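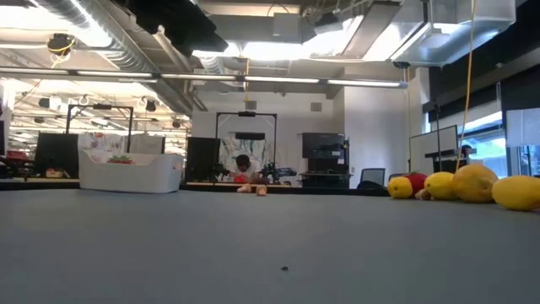
February, bench notes, ethylene sachets

Plavow claims their sachet buys 15 extra days on stored fruit. I don't buy it. Their sheet gives one cold room, no control, and no word on humidity.

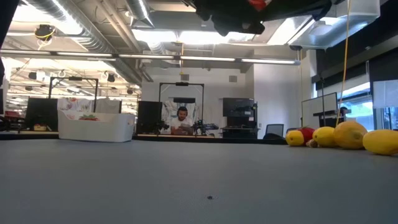 Weight loss is the number I'd trust first. Granbridge lot, sachet in: 465 g down to 451. Without: the same, near enough. Color is worse as a measure. Two lemons in one row can pass for equally yellow, and a mango with darker patches on its gold skin gets scored "ripe" or "bruised" depending on who holds the card. Huiling Tan wants the meter used every time. Agreed.

Open: is the 190 ppm reading real, or is the Zitwood sensor drifting again? Recalibrate before run 51.

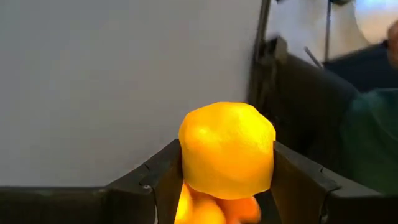 Yellow piece, shallow dents, flattened top.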